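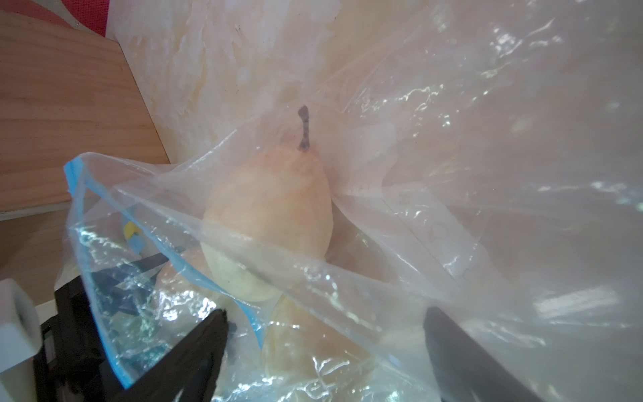
Noiphan Zipperbeutel, 3 Liter, transparent

Artikelgruppe: Küche und Vorrat / Aufbewahrung
Hersteller: Fotwood
Packungsinhalt: 33 Stück
Lieferzeit: 2 Werktage

Der Noiphan ist ein wiederverschließbarer Beutel aus Polyethylen für Obst, Gemüse, Brot und Tiefkühlgut. Er hat einen doppelten Druckverschluss über die gesamte Breite und einen verstärkten Boden. Die Folie ist glasklar und trägt ein weißes, bedrucktes Feld. Wer die Beutel beschriften möchte, nimmt einen wasserfesten Stift oder die Etiketten Prirard (separat erhältlich).

Verwendung

Beutel füllen, flach auf die Arbeitsfläche legen und die Luft von unten nach oben herausstreichen. Den Verschluss von einer Seite zur anderen zudrücken, bis beide Schienen eingerastet sind. Für Suppen und Soßen den Beutel in einen Messbecher stellen, den Rand umschlagen und höchstens zu drei Vierteln füllen.

Reifes Obst hält sich im Kühlschrank länger, wenn der Verschluss einen Fingerbreit offen bleibt. Harte Birnen, Kiwis und Avocados reifen bei Zimmertemperatur nach. Legt man einen Apfel dazu, geht es schneller. Beeren erst kurz vor dem Essen waschen und mit einem Blatt Küchenpapier einpacken.

Pflege

Von Hand mit lauwarmem Wasser und etwas Spülmittel reinigen, auf links drehen und über einem Glas trocknen lassen. Nicht für Spülmaschine, Backofen oder Mikrowelle geeignet. Beutel, in denen rohes Fleisch oder roher Fisch war, bitte nicht wiederverwenden.

Technische Angaben

Material: LDPE, ohne Weichmacher
Verschluss: doppelte Druckleiste, ohne Schieber
Temperaturbereich: -40 °C bis +60 °C
Lebensmittelecht: ja
Entsorgung: Kunststoffsammlung

Weitere Packungsgrößen

Für Hofläden, Kantinen und Marktstände gibt es den Noiphan auch im Spenderkarton zu 100 Stück. Gewerbekunden erhalten auf Anfrage Paletten mit bis zu 3.000 Beuteln. Ansprechpartnerin für Großbestellungen ist Lilibeth Dumlao, erreichbar werktags von 8 bis 15 Uhr über das Kontaktformular.

Kundenstimmen

Guoqing Cai: Verschluss hält gut, auch nach mehrmaligem Waschen. Der Karton könnte stabiler sein, bei mir war eine Ecke eingedrückt.

Siriporn Phuthong: Ich friere darin Rhabarber und Zwetschgen ein. Flach gelegt passen sie gut in die Schublade. Das Beschriftungsfeld könnte etwas größer sein.

Passendes Zubehör

Abtropfständer Drerurent, klappbar, für zwei Beutel
Etiketten Prirard, gefriergeeignet, ablösbar

Angebrochene Packungen sind vom Umtausch ausgeschlossen.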